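Dristeck two-arm folding bench: hire, buy, and what to budget for

Hello, and thanks for clicking through! I'm Sheila Sedgwick and I look after sales and planning at Dristeck, so if you fill in the form at the bottom of this page it's me who rings you back. I've written this page the way I talk to people on the phone (sorry, it wanders a bit) because the old one was all specifications and everybody rang up anyway to ask what it would cost them.

What you get

The bench comes as one order. Two arms, a two-finger gripper on each, a small camera on each wrist, one more camera up top looking down at the work, the controller and the cabling. The padded grey work surface is in the price too. You need to supply a floor that doesn't bounce, an ordinary socket and a network point within reach. Please measure your doorways before you order! Przemysław Kaczmarczyk does our deliveries and he has had to take a bench back to Flultstead for the sake of a door handle.

Hire or buy?

Hire is £800 a month, with a three-month minimum. Fitting and the first day of training are included, and if you go on to buy, we take the first three months' hire off the price. I steer most new customers this way. You learn far more from your own laundry than from a demo of ours, and if it doesn't suit you we collect it and you've not sunk your whole year's money into it.

Buying makes sense once you've got steady work for it and a plan for at least 18 months. I'm not putting the purchase price here as it moves with the arms you pick, but I'll send you a written quote with every line shown, and it'll stay good for a month.

The bits people forget to budget for

Gripper fingers wear. A set of tips is £100 and I'd put two sets in your first year's budget, more if you handle a lot of zips and poppers. Then there's the yearly service, which is optional in year one and (I'd say) not optional after that.

The big one is staff time. Somebody has to teach the bench your garments, and that person won't be doing their usual job while they're at it. Korkor Quaye at Korletey, who do kit washing for sports clubs, set aside almost 3,000 shirts for hers and booked one of her team on it for the whole of April. She told me she wished she'd put that in the budget as its own line, so now I tell everybody to do just that.

Start with one garment. Really, just one! A plain short-sleeved top is ideal, and anything with panels, trim or a label poking out can come next, when you've got the hang of the plain ones. Don't leave the

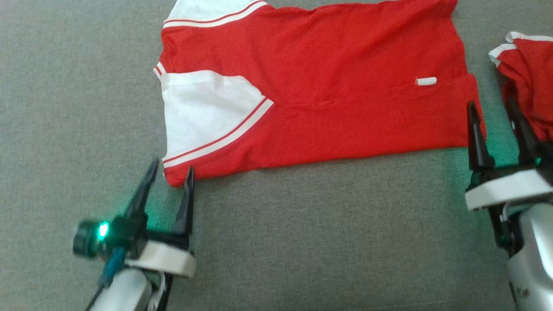 awkward ones until after the hire has ended, though, or you'll be making your mind up on the easy half of your work. I ask people to bring me their worst three items at the planning call and we fit them into the second month.

Extras

The Pruvell feed tray slots on at the side and keeps the unfolded pile in one place. It's handy if your garments come out of the dryer in a great knot, less so if you already sort by hand. You can add it later, no need to decide now. Spare wrist cameras and longer cable sets are on the quote form as well.

Lead times and who to ask

Hire benches usually go out within five weeks. Bought ones take longer, as Davoud Salehi builds and checks each one himself and he won't be hurried. Nii Ametepe runs the training, and he's also the one to ask about safety guarding and where people can stand while the arms are moving. Have that chat early if the bench is going in a room people walk through, as guarding can add to your floor space.

Send me the room size, a rough idea of what you fold and how many shifts you run, and I'll come back with a hire figure and a purchase figure side by side. Phones are on from eight in the morning.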